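3.2 The table, and what we put on it

I should say a word about the tabletop, as I grew rather fond of it over the months. Gediminas Žukauskas and I went through 14 tables before settling on a light wooden one, and I'd pick it again. Earlier on, at Bravik, we had worked on a plain white surface, and small pale things simply vanished against it. Wood gives the eye something to hold on to (and it's nicer to sit at all day, which counts for a lot by June!).

The small household things were chosen in the same spirit. We wanted the sort of stuff that ends up on anybody's kitchen table – bits of foil, thin bags, round things that need a stand to keep them from rolling off. Femke Mertens drew up the first list and I kept adding to it, probably more than she liked.
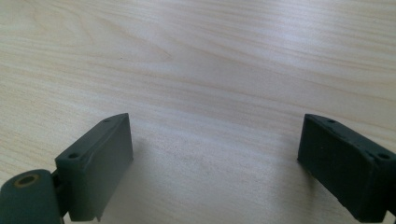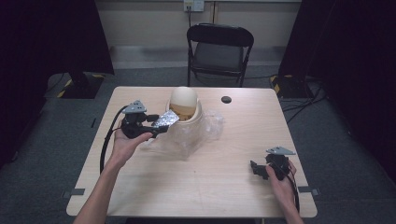
Figure 4. Bare wood grain (first picture); a silver foil item, a white holder with a pale sphere in it, and a clear plastic bag on the table (second picture).

Clear plastic gave us the most trouble by far. A crinkled bag lets the grain show through, so its outline is hard to make out, and every fold throws its own little highlight. Foil is the opposite sort of nuisance – easy to spot, but it looks different each time you turn it. I had expected the round things to be the awkward ones, and once they had a stand they were no bother at all.

In the Lellelen notes we logged 1568 small tidying tasks and kept 1525 of them for the comparison in Section 4. The rest were dropped over muddled labels, mostly mine. We had planned on 1000, so I'm not complaining. Labels follow the Wallner scheme, with one change: "bag" and "wrapper" are separate words for us, and Section 3.3 sets out where we drew the line between them.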